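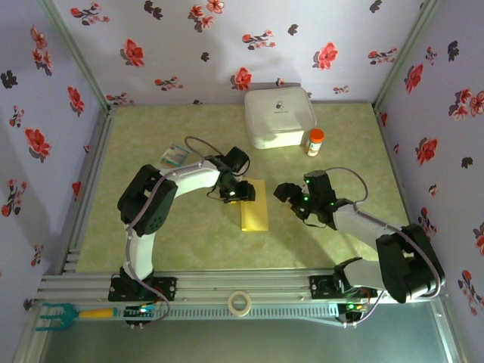
Your questions about the Calilstead Carers' Course

Who is the course for?
Anyone bringing up a child who needs extra help at school or with their health. Mums, dads, grandparents, foster carers, adopters, big sisters who do half the school runs – you're all very welcome!

Do I need a diagnosis or a letter from the doctor?
No. Plenty of families join while they are still waiting for an appointment.

How long does it last?
There are 8 sessions of 50 minutes each, and the next course starts in October. We meet at the Morelli Rooms in Calilstead, with a second group in Dadelbridge.

What will we cover?
Getting ready for school meetings, reading reports, keeping your own notes, sleep, and moving up to secondary school. The session on meetings is a real favourite (bring your worst form and we'll fill it in together).

What does it cost?
It's free, and so is the workbook. The Bullville Fund gave us £2,260 this year, which pays for printing and room hire.

Can I bring my child?
Yes, in Calilstead, where there is a playroom next door. Please tell us when you book. Dadelbridge has no playroom yet – we're working on it!

How many places are there?
Each group takes up to 30 people. If yours is full, ask to go on the waiting list, as places do come up.

What if I miss a session?
Come to the next one anyway. We'll email you the notes, and you can catch up on the missed session with the other group.

Can I come again?
Please do! Lots of carers return when their child changes school.

Page updated July 3, 2023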